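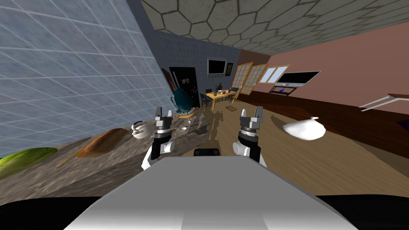 Análisis de Zenano (PC)
8 mar 2018

Zenano es un RPG por turnos con monstruos coleccionables, desarrollado por Miven y editado por Ostermann. Lo he terminado en 44 sesiones cortas, repartidas entre el portátil y el sobremesa, y la partida guardada pasó de uno a otro sin problemas.

La historia arranca en Fadbridge, una ciudad portuaria donde las criaturas del archivo municipal empiezan a escaparse. El jugador trabaja como aprendiz de archivero y tiene que devolverlas a sus fichas. El planteamiento tarda en coger ritmo —el prólogo se alarga demasiado— y mejora mucho al abrirse el segundo distrito. 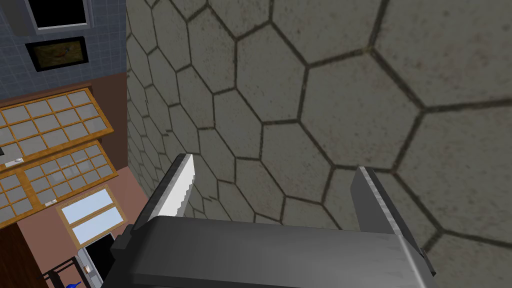

Los combates usan una barra de turnos visible. Se llevan dos criaturas activas y el resto espera en reserva. Cambiar de pareja consume el turno, así que conviene pensarlo antes. Hay 344 criaturas en el catálogo, con bastantes variantes de color que cuentan como ficha aparte. Las fusiones piden nivel 15 y la criatura resultante vuelve al nivel 1, conservando dos habilidades.

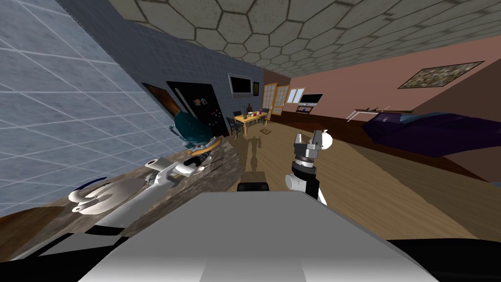 Sonido y textos

La música cumple, aunque el tema de combate se repite mucho. Las voces están en inglés y los textos en castellano, con alguna errata en los menús de objetos. El tamaño de letra no se puede cambiar.

Rendimiento

Las cargas entre distritos duran casi 10 segundos. Tuve un cierre inesperado en el puerto y perdí el último combate. El guardado automático solo funciona al cambiar de zona.

Nota: 7. Recomendable si gusta el género y se tiene paciencia con el principio.

Comentarios 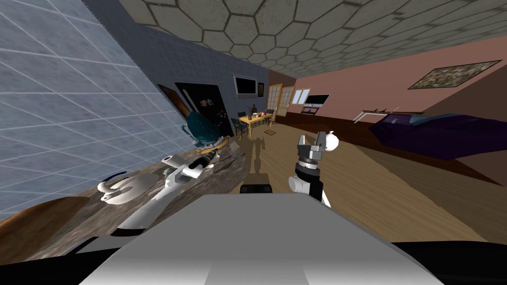 Tresdados: A mí el prólogo no se me hizo largo. Lo que no entiendo es que al fusionar se pierda el equipo que llevaba la criatura, y el juego no avisa. Guardad antes a mano.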